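Ticket 960: Left gripper drifts during two-handed demos
Product: Granach hand-held demo kit (pair)
Opened by: Harish Dubey
Site: Nikbridge, second floor
Priority: Normal
Status: Waiting on customer
Opened: 04/01/2026

Harish Dubey wrote:

Hi all, me again! Same pair of grippers as my last ticket, new problem (the trigger thing is fixed, thank you, the replacement spring is great).

We're teaching the arm to pick up a small basket and set it down next to a bottle. Two hands, one gripper in each, nothing fancy. I do the move, the software records where both grippers went, and then we replay it on the arm before it goes into training. The right hand replays beautifully. The left hand starts fine and then slowly wanders off, so by the time it should be closing on the rim of the basket it's up to 88 mm too far toward the window. The arm grabs a big handful of air.

What I've tried so far:

- Restarted the recorder and both grippers, in that order and then in the other order
- Redid the hand calibration on the left one (passed, green all the way through)
- Swapped which hand holds which gripper. The drift stays with the gripper, so it isn't my left arm being clumsy, which was my first theory
- Wiped the lens
- Went back to recorder version 2 of Rana for one session. Same drift, and I lost my saved task names, so please don't make me do that again

Log from a bad run is attached. The first warning is at frame 355, "pose confidence low, holding last," and then it shows up every second or so until I stop.

Support wrote:

Hi Harish, thanks for the long list, it saves us a round of questions. The log says the left gripper is losing its place in the room. It isn't losing the other gripper, those readings look normal. Can you send one still from the left gripper's camera with the task set up the way you normally have it? Please don't tidy anything or move the furniture first.

Harish Dubey wrote:

Sure thing. Round table, the basket toward the far side, other gripper over on the right. I start most of my demos from pretty much this position.
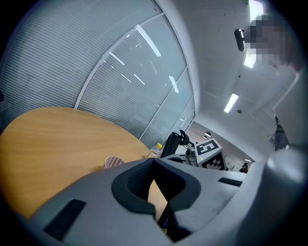

Basket and bottle setup, round table by the glass wall. Marker cube of the second gripper on the right.

I pulled up a few more from the same session and they all look a lot like it. Let me know if you want the full clip, though it's a big file and our upload here is painfully slow.

Support wrote:

One still is plenty for now. Two things stand out.

First, the glass partition. It takes up a lot of the view on the left, it has fine horizontal blinds on it, and there are bright reflections of the ceiling lights on the glass. The tracker looks for points that stay put when you move. Reflections slide along with you, and the lines in the blinds look so much alike that it can match one to its neighbor and never notice. Either one can pull the position sideways a little at a time, and a slow sideways pull fits what you're describing.

Second, the tabletop is pale with a fine grain, so there isn't much on it for the tracker to hold on to.

The marker cube is in view, which is good, but it only tells the software where the grippers are relative to each other. It won't fix where they are in the room.

Could you please try this:

1. Put a printed cloth or a few sheets of newspaper on the table, flat, taped at the corners.
2. Turn yourself and the task so the left gripper mostly faces away from the glass.
3. Map the room again from scratch. Don't load the old map.
4. Record ten short demos at your normal speed and send us the log.

Harish Dubey wrote:

OK so I did all of it except I only had a shower curtain with a map of the world on it (don't ask, it was in the Trurkberg moving boxes). Taped it down, turned everything around, new room map, ten demos.

Nine of the ten replayed right where they should! The arm picked up the basket and put it down next to the bottle, and I may have cheered out loud. The tenth one drifted again, much less than before, and the warning came up near the end, when I had swung back toward the glass to get out of my own way.

Couple of questions before I redo the whole set:

Can I keep the old right-hand recordings and only redo the left? And is the curtain going to mess up training if it's in every single demo? I'd hate for the arm to only know how to do this on top of the Pacific.

Support wrote:

Great news on the nine! Sadly no on the first question. The two hands have to come from the same take or the timing won't line up, so please record both again.

On the curtain: change it up. Do a batch on the curtain, a batch on newspaper, and a batch on the bare table with the glass behind you. Check the bare table batch in replay before you keep any of it, and throw out every take with a "pose confidence low" line in it, even if the replay looks fine to you.

We'll leave this open until we see the log from the new set.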